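Re: Warped serving trays, is there a fix?

birkus_shop
Plastic trays from the canteen order rock on a flat surface. 14 of 51 are affected. Dishwasher is set to the sanitize cycle. Can they be flattened?

trilik613
Depends on the plastic. Polypropylene will relax if you warm it evenly and cool it under weight. Check the recycling mark on the underside. Melamine can't be reshaped, so scrap those.

plainrim
Disagree on reheating. You remove the bow in one axis and put a twist in the other. Change how they are racked. Ours were leaning on the heater side of the machine, and moving them to the top rack ended it.

trilik613
Twist comes from uneven heat. Water bath, full immersion, then clamp between boards overnight. I have done this with Prandusham trays and they stayed within 2 mm.

plainrim
Within 2 mm on day one. Measure again after a month of washing.

birkus_shop
Mark says PP. How are you both measuring? I only have a ruler.

trilik613
Feeler gauges under each corner, tray on a hard surface. Don't do it on cloth, the padding hides the gap.

plainrim
Agreed on that part. Also check the rim separately from the base. A rim can pull in while the base stays flat.

birkus_shop
Will try the bath on two of them Sunday and rerack the rest.
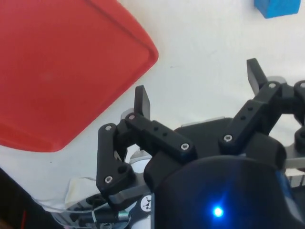
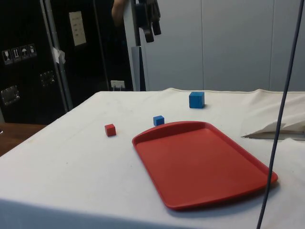 Red tray, corner and rim visible in both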